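Review: the Adach two-arm calibration kit, after a month of use

I work on a small project about getting two arms to agree on where things are. The method is simple to describe. Each arm carries a gripper, small marker cubes sit near the fingers, and software works out the position of the gripper from the markers instead of trusting the joint readings alone. The paper that came with the Adach kit claims this cuts the error between two low-cost arms to 3 mm or better. I wanted to know if that holds up outside the authors' lab.

What you get

The kit is a set of printable part files, a sheet of marker labels, a software package and a 430-page manual in PDF form. You supply the arms, the camera and the printer. I printed everything in green because that was the spool I had open. The parts came off the printer without trouble, but the holes in the gripper housing needed cleaning up with a drill bit before the screws would start.

The manual is thorough and badly ordered. Marker sizes are in chapter 2, the settings that depend on them are in chapter 19, and there is no index. Chiharu Sekiguchi, who shares the bench with me, made her own one-page version and we have used that ever since.

Setup

Marking a shared reference point is the step that matters most. The manual asks for a printed target glued to a rigid board. We put a cross of silver tape on a foam mat between the two arms and gave the software its center as the origin. Foam gives a little under load, so I would not press down on it during a calibration run, but for touching a point lightly it works fine.

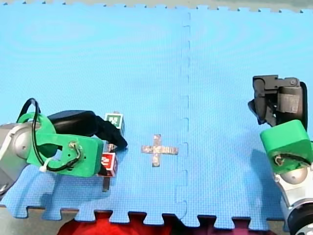 Results

We logged 1,206 touches at the origin, split between the two arms. With joint readings only, the arms disagreed by 8 mm on average. With the marker method switched on, the average fell to just over 3 mm. That is close to the paper's number, though the paper reports better than that and we never got there on an average.

The misses were not spread evenly. Most of the bad readings came when a marker was turned away from the camera or partly hidden by the gripper itself. The software does not warn you. It keeps the last good position and carries on, and the log file is the only place you can see that it happened. I would like a simple on-screen flag for this in the next version.

Lighting made a smaller difference than I expected. Late Friday afternoon, with low sun through the window, we lost a few more markers than usual – closing the blind fixed it.

Compared with Gulel

I used the Gulel package before this one. It is quicker to install and its manual is shorter, but it handles one arm at a time and you have to join the two results by hand. For a single arm I would still pick Gulel. For two arms the Adach kit saves most of a morning each time something gets bumped and has to be calibrated again.

Worth it?

Yes, if you already have two arms and a printer, and you can live with an error of a few millimeters. Print a spare of each marker cube. The labels peel at the corners, and a lifted corner is enough to spoil a reading.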